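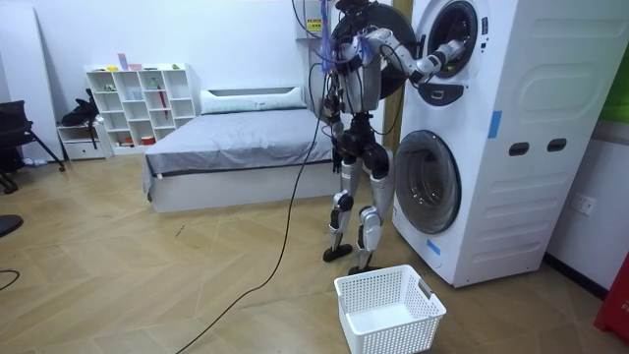
Mon 3 October

Back from Cudatholm and my legs are wrecked. 72 miles over three days, which sounds fine when you're looking at a map in your kitchen and a lot less fine when the wind off Pelanberg is coming straight at your teeth. I left the Stirkus in the second gear from the bottom for most of Saturday and just sang to myself (badly, same four songs).

The ride down into Mussa made up for all of it though! Six miles of new blacktop, hardly a car, cows on one side and the lake on the other. I stopped at the bakery and ate two cheese rolls sitting on the curb and then went back in for a third. No regrets.

The rear brake is squealing again. I swear I cleaned that rotor on Thursday. Need to order pads tonight, and a tube, and maybe the good chain lube if there's anything left after rent.

Riding clothes all need a wash, and the yellow stuff on its own this time.
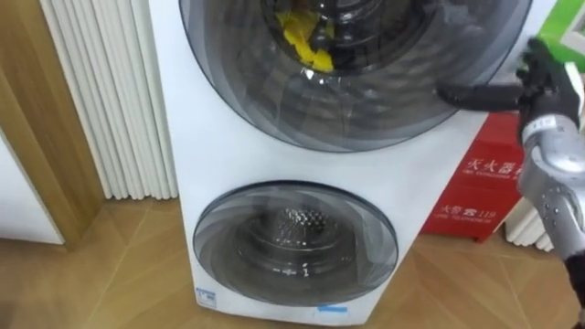 Mussa is better in January, according to a message that came in from the Cudatholm riders' group while I was icing my knee, when the lake road is closed to cars and you get the whole hill to yourself. In January! On ice! I wrote back that I'd think about it – and now I am thinking about it, which is how these things start. Studded tires are 47 bucks each. I looked.

Total for the year is past 1,000 miles now. Bed by nine, knee up on the big pillow.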